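**Re: [stondbridge-residents] Mobile signal in the village, who are you all with?**

Hi all,

Replying to this one from last night:

> We've been with Steyn for years and the signal in the kitchen has gone to pot since December. Is it us or the mast? Also thinking of moving the lad's phone to something cheaper, he goes through data like water. Any tips?
> Larysa Pasichnyk

It isn't just you! We were on Steyn too, at the bottom of Mill Lane, and I was taking calls in the porch with my coat on. I moved to Nulo in the end (£17 a month, rolling, so you can leave when you like) and I get two bars indoors now, sometimes three if I stand by the fridge. My old number came across the next day, though texts were a bit slow until teatime.

For your lad I'd look at how much he uses before you pick anything. Mine swore he needed unlimited and then his bill said 587 MB for the month, because he's on the wifi the whole time, the daft thing.

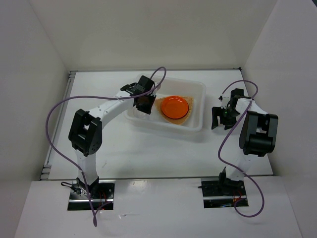 Colin at number 2 reckons Brillar beats the lot of them up by the church, but says it drops out completely once you're past the garage, and that they kept him on hold for most of a lunch hour when he rang to ask why. He does get 800 minutes with it, if anybody still rings people.

Do try a cheap pay-as-you-go SIM in your kitchen first, Larysa, and walk about with it a bit. I've got a spare Nulo one in the drawer with a few quid left on it and you're welcome to borrow it, just knock after six.

Bev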